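Derkmont library will lend tables and chairs from August

By Aušra Strazds
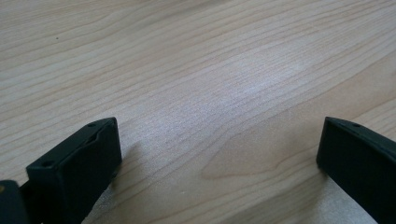 The public library in Derkmont will start to lend furniture in August. Residents who have a library card can borrow folding tables, chairs and benches for family parties, street meals and small club meetings. The loan is free, but a deposit must be left at the desk.

The idea came from Lindiwe Venter, who has worked at the library for many years and now leads the lending department. She said that people were asking her again and again where they can find tables for one evening. The nearest rental company is in Bralanden, and it does not deliver to Derkmont for small orders.

"A person who wants to invite the neighbors for soup should not have to drive to another town for it," Venter said. "We already lend books, games and sewing machines. A table is only a little bigger."

The library has 100 chairs for the new service. Most of them were bought from the old Najjar hotel when it closed its dining room. The tables came from the same sale, and during the spring they were sanded and oiled again by students of the evening woodworking course. Their teacher, Tarek Dabbas, said the work took longer than he expected, because under the old varnish there were many cup rings and burns.

"Some marks we left," Dabbas said. "The top is strong and flat, and this is what people need."

A household can keep the furniture for two days. Clubs and schools may ask for a longer time, but they must write to the library before they collect it. Everything must come back clean and dry. If a chair is broken, the borrower pays for the repair from the deposit, and the rest is returned.

Not everybody is happy with the plan. Shaohua Qian, who rents out party equipment from her shop on the market square, told this newspaper that she heard of it only when the posters were already printed. She is afraid to lose the small customers, who bring most of her summer income. Venter said she has invited Qian to a talk, and that the library will not lend tents, dishes or lamps - these will stay with the shops.

The furniture can be collected at the back entrance on Irkunia Street until 6 in the evening. Borrowers have to bring their own car or trailer. Reservations are taken at the desk or by telephone, and the first weekend is already full. Jihad Khoury, who reserved six benches for his daughter's engagement party, said he is still looking for somebody with a van.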